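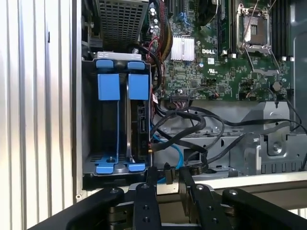

Used Dell desktop base unit with the side cover off. Two-bay drive cage, right bay filled, left bay dark.

Truketeck Used Office Desktops
Dell base unit, cover-off grade
Stock line 1,904. Page last changed 28th October.

Most second-hand desktop listings will tell you the computer is "fast", "powerful" and "ideal for home or office". We sell these for a living and we don't believe it either. What you get on this line is a steel box that did office work for somebody, has been blown out with air, and still has useful life left if you don't ask silly things of it. If you want to play new games, close the page.

What we like about it

The drive cage. We are hard to please on this point, having skinned plenty of knuckles on cheap cases where the drive is held by four screws and one of them faces the wall. The cage stands upright below the power supply, with two bays side by side and blue plastic at every spot you're meant to touch. Dell has kept up the habit of colouring the bits you handle, and it's one of the few things in the brochure that earns its keep.

What we don't like about it

The wiring. There's a fat bundle of red, black and yellow coming down beside the motherboard, and you'll be working next to it whenever you go near the cage. You can tidy it with a couple of ties. Don't expect a showpiece.

We're also not fans of original hard drives. Any drive that comes with a unit on this line is wiped and tested once, and that's all we'll promise. A clean test on an old spinning drive tells you how it was on the day of the test. Put your photos on something else.

Choosing a drive
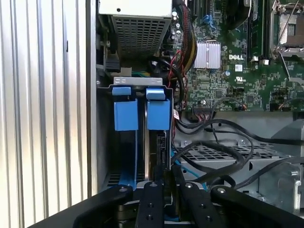 The 500 GB drive is the standard fit, and for letters, email and the household accounts it's plenty. We can supply the unit without a drive for $10 less. People ask whether they should pay extra for a second one, and our usual answer is to wait and see if you fill the first. Having the spare bay costs you nothing in the meantime. The two light blue latches hang side by side under the silver bracket, so it's easy to see where each bay's hardware begins before you start pulling at anything. Switch off at the wall first, and take the power lead right out.

Solid state drives are a fair upgrade and we'd put one ahead of more memory for most buyers. You'll need an adapter bracket to suit the bay. We stock the Drullell one, which is plain and fits well enough. The Nestum version costs more and comes in a nicer box. We've tried both, and we went back to the Drullell.

Memory and processor

Ask before you buy. These come in mixed batches and the sticker on the outside isn't always telling the truth about what's inside, as earlier owners swap parts and don't write it down. We'll read the details off your actual unit and email them to you. If a seller can't do that much, be wary of them.

What's in the carton

Base unit with side cover
Power lead
Printed test slip

What isn't

Monitor, keyboard, mouse
Wireless card
Any software beyond what's listed on your test slip

Condition

Expect scuffs on the outer case and marks on bare metal. We don't respray, and we don't use the word "refurbished", a word that seems to mean whatever the seller needs it to mean that week. Fans are run and listened to. A noisy one gets replaced. Dust in the power supply grille is cleared from the outside only, and we don't open power supplies. Neither should you.

Warranty

2 months, return to our counter or by post at your own cost. It covers the board, the power supply and the fans. It doesn't cover the drive beyond the first week, for the reasons given further up. The longer Balogun cover plan can be added at checkout. Read the exclusions before you tick the box, and weigh up the price of the plan against the price of the computer. We sell very few of them.

Delivery

Units go out double-boxed. Orders placed in the second half of December will be sent in the new year. Local pick-up is free, and you're welcome to have the cover taken off at the counter and look inside before you pay.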